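Skoryk Robotics Club
Two-arm bench: pre-run safety check, with comments
Season: November build
Team: Pandus
Task: sock sorting, both arms

Fill this out before the first powered run of the session. Write OK, FIX or N/A, and please write a comment even when the answer is OK! The comments are what the next team reads, and last season's were a gold mine.

1. BENCH AND RAIL

1.1 Front rail tight, no rocking when pushed by hand – OK
Solid. We went over every bolt with the hex key and got maybe an eighth of a turn out of one of them.

1.2 Arm mounts seated on the rail – OK
Both good. The right one was moved over one notch at the last session, and the reach file has been updated to match (thank you, whoever remembered that).

1.3 Walls upright and clipped – OK

1.4 Table surface clean and dry – OK
Wiped down. Please keep drinks on the back shelf. The Mekside team already does this and their bench looks fantastic.

2. POWER AND STOP

2.1 Emergency stop pressed and released, both arms go limp – OK
Tested three times with the arms low. Very satisfying button.

2.2 Someone assigned to the stop for the whole run – OK
We trade off every 20 runs now. Much better than one person going glassy-eyed for an hour.

2.3 Supply reading at idle – OK
495 mA. Same as last time.

2.4 No bare wire at the bases – FIX, then OK
One heat-shrink sleeve had slid down. Pushed back and shrunk again. Took two minutes.

3. CABLES

3.1 Enough slack for full reach – OK
Jogged each arm to all four corners by hand, power off, and nothing pulled.

3.2 Loops can't snag on the elbows – FIX
This is our big one. The loops are generous, and at full fold the left one likes to ride up over the gripper. We never caught it on anything, but we'd like a clip halfway along the forearm before we raise the speed. Lerberg printed some nice ones, and they said we could have the file!

3.3 Cables below the rail clear of chairs and feet – OK
Chairs back behind the tape line, please.

4. GRIPPERS

4.1 Fingers open and close without grinding – OK
Smooth as anything since we cleaned out the lint. There was so much lint.

4.2 Grip limit set to the soft-goods value – OK
Set to 32. Don't go higher for socks, they don't need it.

4.3 Handoff height checked, slow speed, one item – OK
The best part of the day. Two arms meeting over one sock is a lot harder than it sounds, and we cheered way too loudly the first time the left arm let go at the right moment. 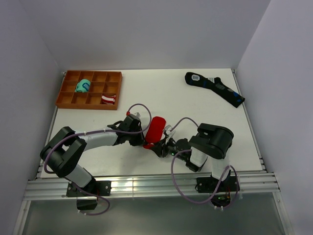
COMMENTS ON SECTION 4

Mekside: do you keep the same slow speed for the long socks? Ours swing when we lift them by the cuff, and one slapped the wall last month. Could you add a line for that?

Pandus: Great catch, added as 4.4. We lift long ones by the heel, and it helps a ton.

4.4 Long items held near the middle before any sideways move – OK

5. AFTER THE RUN

5.1 Arms parked, power off, stop pressed in – OK

5.2 Run counter written down – OK
1270 at start, 1302 at finish.

5.3 Socks back in the bin, tray left on the table – OK

Still open: cable clip for the left arm (3.2). Full speed stays locked until it's on.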